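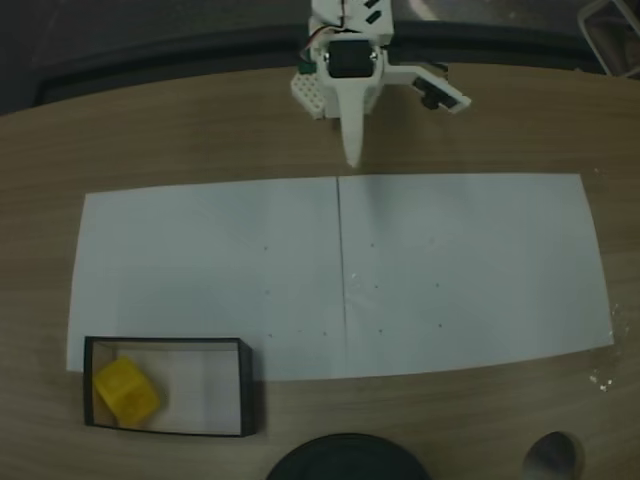

Sorting table, April, 14:20. Paper sheet down, box at the lower left corner.

Carried on with the Distville batch. The plan is still to sort the small dark pieces on white paper so they show up, then move them into the box in one go. Bare wood was no good for this last month, too close in colour to the lighter ones.

Using the wide sheet with the line down the middle. The line is handy as a divider: doubtful pieces left, keepers right. I started strict about it and got slacker as the afternoon went on, so the left half should be gone through again before anything is weighed.

Box is the black-rimmed one with the grey inside. It sits over the bottom edge of the sheet and I keep knocking it with my sleeve. Yellow cube stays in at the left end as the marker for an unfinished batch. Please leave it there until the sheet is signed off.

White crumbs on the paper near the middle line, and more on the table past the right edge. Could be off the packing Hiebert use. Brush down before laying the next sheet, and check whether the tub from Ciltholm sheds the same stuff.

Batch no. 1146. Sheets used so far: 2. The pad was 300 when opened, so no need to reorder.

To do:
- recheck left half
- trim the right edge of the sheet, it isn't straight
- wash the spoon and put it back in the drawer
- ask Himier for a shallower box

Stopped at 16:45. Left half not rechecked yet.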